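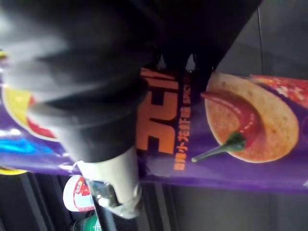
腕部相机视角，紫色那包是香辣小龙虾味薯片

Kellik夹爪套件抓薯片这类软包装靠谱吗？值不值得买

Érica Dantas
发布于2021年8月20日

先说情况。我们在做小店自动取货的试验，货就是普通零食饮料，袋装、杯装、瓶装都有。手上这套是Kellik的试用套件，夹爪加腕部相机加一套抓取软件，销售给了试用期，到期要么付钱要么寄回去。硬件我没太大意见，装起来挺快，线也够长。

问题在软包装。瓶子、罐子基本没毛病，一到薯片袋就不行了。具体是这样：

袋子横躺着的时候，软件给的抓取点老是落在袋子正中间。中间是最鼓的地方，手指一合就滑，或者把袋子往前推。力调大一点能夹起来，但是里面的片碎得厉害，打开一看全是渣。力调小，提到一半掉。

还有反光。紫色这种亮面袋子，顶灯一照一条一条的白，识别框会跳，有时候把一包认成两包。腕部相机离得近的时候更明显，夹爪自己又挡掉左上一大块，logo只剩半个，字还是竖过来的。

到目前为止记了346次抓取，失败144次，大部分都是袋装。这个数我没法拿去给老板看。

想问几件事：
有没有人用这套抓过膨化食品，最后怎么调的？
指尖是不是必须换？原装那个浅灰色的圆头，哑光的，摸着不算太软。
销售推荐加购他们的“软包模块”，说是专门的模型，要另外收年费。有人买过吗，值不值？
或者干脆换别家，Turker那种吸盘的行不行？

预算有限，别推荐整套换掉的方案，谢谢。急，试用期快到了。

码头的猫

用过，去年给一个自动售货的项目调过同款，说几点经验，不一定都适合你。

一，抓取点别用默认的。设置里有个“抓取区域偏好”，默认是物体中心，改成“边缘优先”，然后让它去夹袋子封口那条边。封口是压平的，两层膜贴在一起，没有气，夹住就不会滑，也不碎片。你图里袋子下沿那条有点皱的边就比正中间好下手得多，两头的封口更好，前提是旁边有空间让手指下去。货架太密的话先把排面拉开。

二，力。别一上来就加力。先把闭合速度降下来，降到默认的一半以下，很多滑脱是合太快把袋子弹出去了，不是力不够。速度降完再一格一格加力，每格多试几次再往上。我们最后用的力比默认还小。

三，反光。软件解决不了，先改灯。顶灯正上方直射最差，挪到侧面或者前面贴一张磨砂的扩散膜，很便宜。相机那边曝光改成手动，锁死，别让它自动，自动曝光遇到亮面袋子来回跳，识别框就跟着跳。改完这个我们误认两包的情况少了很多。

四，遮挡。这个是腕部相机的通病，靠近以后指望它看全是不可能的。做法是在远一点的位置先拍一张，定好位置和角度，最后那一段盲走，不要边走边更新。软件里叫“锁定目标”，藏得很深，在高级那一页最下面。说明书里没写，我是问客服才知道的。

字竖着不用管，它又不是靠读字来认的。除非你要区分口味，那就得在远处那张图上做，近了肯定不行。

软包模块我们买了。说实话，有用，但没有销售讲的那么有用。主要是它自带了封口边的识别，省得你自己标。如果你袋装品种不到十几种，自己标一下午就完事了，不用花这个钱。品种多、经常换货的，买。另外问清楚年费到期以后模型还能不能用，我们那份合同是到期就停，续费之前停了两天，很难受。跟销售谈，可以谈成到期保留旧版本。

指尖先别换，按上面的调完再看。真要换的话选带细纹的硅胶套，套上去记得重新标定开口宽度，不标会差一个套子的厚度，夹薄的东西就夹空。

Tudose用户小陈

吸盘我试过，不是Turker是Orley的，原理差不多。光面袋子吸得住，但是袋子一皱就漏气，薯片袋哪有不皱的。。。大包的提起来还会晃，手臂得放慢。小包装、充气足的可以。你那里还有杯子瓶子，瓶盖那么小一块吸盘基本没戏，两种末端换来换去更麻烦。不建议。

顺便，试用期可以延的，写邮件直接说数据没跑完，我延了3周。

路过看看

这价格买个人来拿都够了吧，哈哈

认真说，把失败的分一下类再去找客服，哪些是没夹住、哪些是认错、哪些是夹碎，要不他们只会让你重启加更新固件。我当时就是更新了2次固件，一点变化没有，浪费一礼拜。

Érica Dantas

谢谢码头的猫，很详细。曝光手动那个刚改了，框确实不怎么跳了。“锁定目标”也找到了，真的在最下面……封口边明天试，排面得先重新摆一遍。年费到期停用这个销售完全没提过，我去问。延期邮件也发了，还没回。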